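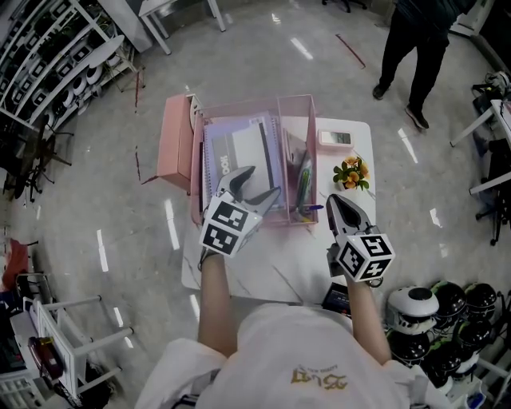
The Fevham desk organizer is a plain box with sections inside, sold in six colors. I bought mine in December to deal with the paper and pens that had taken over my work table, and I have used it daily for six months. The layout is the usual one for this type: a larger compartment where a spiral-bound notebook stands upright, and a narrower one at the side for pens and pencils. A pink one like this is easy to spot on a white marble-patterned table, and I would pick a bright color again for that reason.

Size first, as the listing gets it wrong. The long side is given as 205 mm, but mine is 3 mm short of that. It matters if you plan to put it on a shelf next to the Fevham letter tray, which is meant to line up with it and doesn't quite.

The big section takes two notebooks and a thin folder. With only one notebook it leans, and a heavy hardcover will tip the whole thing forward if the pen side is empty. I keep scissors and a steel ruler in there as weight.

The pen section is deep. Full-length pencils are fine, short ones disappear, and erasers end up at the bottom with the dust. My old Bratis organizer had a small front tray for that kind of thing and I miss it.

Cleaning is simple. Marker came off with dish soap, ballpoint did not. The feet are stick-on pads and one fell off in the second week - a drop of glue fixed it.

Noémie Kennedy, who shares my office, went with the Karard model. It costs more and has a lid she never closes. For loose supplies hers is better. For notebooks I would still buy the Fevham, though not at full price.

Reviewed 6/14/26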